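How to Steal a Look From a Fashion Ad Without Buying Anything in It
By Leonie Janssen — November 2021 — Style / How-To

Every season I tear a page out of a magazine, tape it to the closet door and announce that I will be dressing like that from now on. Every season the page falls behind the shoe rack by the second week. The clothes are never the trouble. A coat in an ad costs as much as a used car, and the person wearing it is lying on a rock.

Still, you can get a surprising amount out of one good ad if you treat it as a set of instructions instead of a shopping list. I've done it with mixed results for years, and the method below is what survived.

Step 1. Pick one ad

One. If you tear out six you will end up dressed as all six, which I did for a cousin's wedding, and there are photographs. My page this time came from the Kartha fall campaign: a long mustard coat, gray trousers, a scarf tied in a way that suggests a small boating accident. I liked it before I knew why, and that's the test.

Step 2. Write down what you like, with no garment names

This is harder than it sounds. You may not write "coat." You may write "long," "warm yellow against gray," "something messy near the face." Give yourself ten minutes. Most people manage a few lines and then start writing down the model's cheekbones, and the method can't help you there.
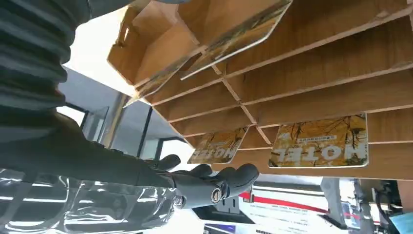 Keep the list short enough to fit on an index card. Mine had 3 lines on it by the end, and one of those was "looks like she slept," so call it 2. Put the card in your coat pocket or your wallet. It's going to come shopping with you, mostly to stop you from shopping.

Step 3. Go through your own closet first

Lay everything that matches a line on the card out on the bed. Ignore what the thing is supposed to be. A bathrobe is long. A tablecloth can be warm yellow. I'm not telling you to wear the tablecloth, although Gheorghița Sima once did at a Skesport launch party and was asked twice where she got it.

You are looking for the proportions in the ad. The Kartha coat works because it stops a hand's width above the ankle and the trousers carry on from there in the same line. I had a gray raincoat that stopped in the same place. It was the wrong color and it had been to a lot of soccer games, but the length was right, and length is most of it.

Step 4. Make the one swap

Now you get to change a single thing. Pick whichever line on the card is furthest from what's on the bed. For me that was the yellow. I found a mustard wool scarf at Trudside, the secondhand place, and wore it big and loose over the gray raincoat, which reversed the colors in the ad and cost less than lunch.

Dyeing is also allowed. If you go that way, dye a scrap or an inside hem first and let it dry all the way before you judge it. Wet fabric lies. Natural fibers take color well, polyester mostly shrugs, and the stitching is often polyester even when the shirt is cotton, so you may end up with contrast seams and have to act as though you wanted them.
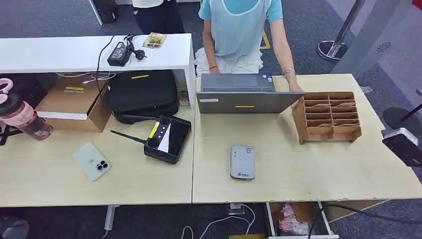 Photo: Malte Kohlhase

Step 5. Wear it somewhere boring

Don't try out the look at a party. Take it to the post office. You'll find out whether the scarf slides, whether the trousers ride up when you sit down, and whether you can get at your keys. The woman on the rock didn't have keys. I wore mine to the hardware store in Vurkingate and learned that a loose scarf will get into an open can of paint samples if given the chance.

If you keep tugging at something, fix that one thing and go out again. A safety pin on the inside of the collar has saved more of my outfits than any belt ever did.

Step 6. Take down the page

Once you've worn the outfit a few times, throw the ad away. I mean it. As long as it's on the closet door you will keep comparing, and you'll lose, because your lighting is a bulb and hers came with a crew. Keep the card, though. I have a small stack going back to one June when I was apparently very interested in "sleeves, but more."

Comments

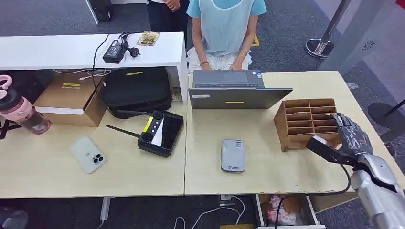 Periklis Raptis
I tried the no-garment-names thing with a menswear ad and my whole card said "brown, brown, expensive." Went through the closet anyway and found a brown corduroy jacket I'd forgotten, so fine, it works. One question about Step 4: does tailoring count as the one swap? The jacket is too long in the sleeve and that seems to be the main thing between me and the guy in the ad, apart from the horse.

Leonie Janssen
Tailoring counts. The horse would be a second swap.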